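Cable box (storage)

For the television receiver, see Set-top box.

A cable box, also called a cord box, wire box or the box, is an open or loosely closed container in which electrical cables are kept when they are not in use. The container is most often a corrugated cardboard carton that arrived holding something else. Cable boxes are found in homes, offices, workshops, schools and laboratories, generally on a shelf slightly too high to reach or on a table that was needed for another purpose.

The cable box is distinguished from the cable drawer, which closes, and from the cable bin, which was bought.

Terminology

"Cable" and "cord" are used interchangeably by most owners. People who work with electricity prefer "cord" for a flexible lead with a plug on it and "cable" for nearly everything else, and will explain this if given the chance. The contents of a typical box include both, along with power adapters, a few loose plugs and at least one item that is a strap.

In some offices the box is known by the name of the person who last tried to sort it. At the Covby furniture cooperative, where the habit is well established, the main box has been "the Domingo" for as long as most of the staff can remember.

Construction

Almost any carton will serve. The preferred type is the one-piece mailing box with an attached lid, folded from a single sheet of corrugated board. The lid hinges at the back and tucks into the front by means of side flaps. When open, it stands up behind the box or falls back onto the table, depending on how many times it has been opened before. Some have a round hole punched in a tuck flap.

The front edge is the first part to fail. Hands go in over it, plugs are dragged out across it, and the board wrinkles and begins to tear along the top. A torn front edge does not affect the box's performance and is rarely repaired, although packing tape is sometimes applied as a gesture.

Shallow boxes are easier to search and fill up sooner. Deep boxes hold more, but the lower half is seldom visited. Stellan Tveit, whose handbook The Small Stockroom remains the only book to give the subject a full chapter, recommends a depth of 3 inches and concedes that he does not own such a box himself.

Contents

The cables in an established box tend to be black. Gray and white ones occur, but a black majority is usual, and it makes one cable difficult to follow through the others by eye. A white label near a plug is prized. Labels from the manufacturer usually give electrical ratings and safety information, in a type size chosen to discourage reading, and seldom name the device the cable belongs to.

A box may be uniform or mixed. Uniform boxes hold many copies of one cable and are typical of workplaces that order equipment in batches. They are a pleasure to use, provided that one cable is what is wanted. Mixed boxes accumulate by themselves. Their contents may be grouped as follows:

Current cables, which fit something in the building and are usually missing because they are plugged into it.

Spare cables, identical to the current ones and kept in case of loss.

Orphans, which outlived their devices. Tveit's survey of his own house, given in an appendix, found these to be the largest group, and also found the missing lead to a Jestell label printer he had replaced the previous January.

Unknowns, which have a connector at each end and fit nothing. It is considered bad luck to throw one away.

Tangling

Cables placed in a box as neat coils do not stay neat. A long flexible object with free ends, if shaken or rummaged through, will readily pass those ends through its own loops and those of its neighbors. Most boxes are both shaken and rummaged through. Plugs make matters worse by acting as hooks: the body of the plug slips through a loop in one direction and declines to come back in the other.

The result is a single mass that can be lifted from the box by any one of its members. Experienced users take advantage of this. The mass is raised, held at chest height and turned until the wanted plug is seen, after which it is lowered to the table and the cable is fed backward through the loops. Pulling hard is faster for the first few inches only.

Extraction goes best on a cleared surface. A cloth or mat is often laid down first, green being a traditional color for workbench coverings, and an empty box is set beside the full one to receive the cables as they come free. This second box is the critical piece of equipment. Without it, untangled cables are put down on the table, where they are gradually drawn back into the pile. 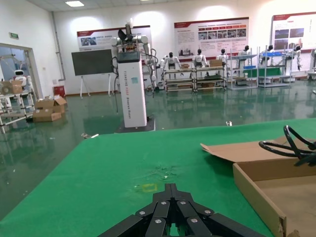
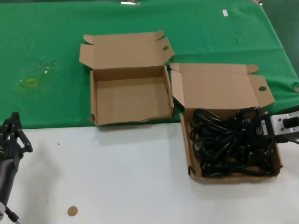

Black cables and open cardboard boxes. In the second picture the cables fill one box, with an empty box on its left.

Methods of order

Several methods are in use for keeping a cable box in a condition fit to be shown to others. All of them work on the day they are introduced.

Over-under coiling, borrowed from stage and audio crews, reverses the twist on every second loop so that the cable pays out without kinking. It requires a little practice and some length of cable. On a short lead it produces one loop over, one loop under, and a feeling of professionalism.

Ties hold a coil together once it has been made. Hook-and-loop straps are reusable and tend to migrate to the bottom of the box. Twist ties, saved from new equipment, are free and last until the wire inside them breaks. Rubber bands perish with age and can stick to the insulation. The Litov wrap, an S-shaped bundle with the tail passed twice around the waist, needs no tie at all, and can be undone by anyone who was present when it was tied.

Bagging places each cable in its own transparent bag. It is the most reliable method and the least popular. Bagged cables take up more room, so a second box is required, and the first box then has space in it.

Cardboard tubes from paper rolls may be stood upright in the carton, one coil to a tube. The arrangement photographs extremely well. It depends on the tubes remaining upright, and therefore on the box never being carried by one end.

Labeling is recommended by all authorities. Tape folded around the cable near the plug, with the name of the device written on it, lasts for years. "Black one" and "charger" are poor labels. "Misc." is sometimes written on the outside of the box itself, where it is at least accurate.

Sorting

The sorting of a cable box is normally undertaken in response to some other event, such as a move, an inspection or the loss of a cable that was needed at once. The usual sequence is to empty the box, separate the cables by connector, test or discard the doubtful ones, coil the remainder and put them back. Many sorts end at the second stage. The piles are then returned to the box in the reverse of the order in which they were made.

Domingo Sosa, who kept the stockroom at Covby before moving to its upholstery side, proposed a rule under which any cable not claimed within a year would be recycled. The rule was adopted and a large number of cables left the building. The lead for the Deligiannis stapler was among them, and the rule has since been applied with discretion.

Disposal

Unwanted cables contain copper and should go to an electronics recycler or a municipal collection point. They do not belong in curbside recycling bins, where they wrap around sorting machinery in much the way they wrapped around each other. Damaged cables, including any with cracked insulation, bent blades or scorching at the plug, should be taken out of use and not returned to the box for later consideration. A cable that is to be scrapped can be cut in two, once unplugged, to prevent its rescue.

The carton may be flattened and recycled with other cardboard if it is clean and dry. In practice it is more often added to the pile of opened cartons that most workplaces keep on a floor somewhere, against the arrival of further cables.

See also

Junk drawer
Knot theory
Power adapter
Box of boxes
Key, unidentified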